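Budgeting for hand-held grippers, what have I forgotten?

Posted by Deepika Kurian in Robots and Automation

Hello all! I've been handed the job of pricing up hand-held grippers for our demo recording, and I'd like to get the sums right before August. We want 4 of them, each with a camera looking down over the finger pads. I've had one quote from Trundolora and it looks fine on paper, but I've never bought this sort of kit before.
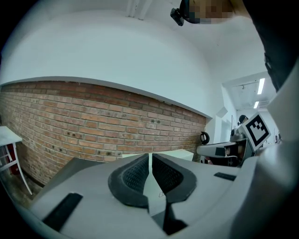

What I'd like to know

Do finger pads wear out quickly, and should I put spares in this year's budget or next? We're on the scooped, textured kind. Also, is it daft to buy 4 complete units when 3 people at most will be recording at once?

Ravindran Reddy

Not daft at all, I'd keep the fourth! One of ours was off for repair for weeks and we'd have been stuck without it. Pads, yes, this year. Ours from Hidlow went smooth after almost 80 hours of picking up boxes and tape rolls, and then things started slipping (very annoying when you only spot it on playback). I'd also ask if the pads are sold separately or only as a full finger set, as that changed our total a fair bit. And print spare markers on something stiff. Paper ones curl.

Citex_Bhat

memory cards!! get 128 GB ones, the small ones fill up before lunch

Deepika Kurian

Thank you both. Trundolora say pads come in pairs, so I've added two pairs per gripper and a box of cards. Still waiting to hear what they charge for postage on repairs.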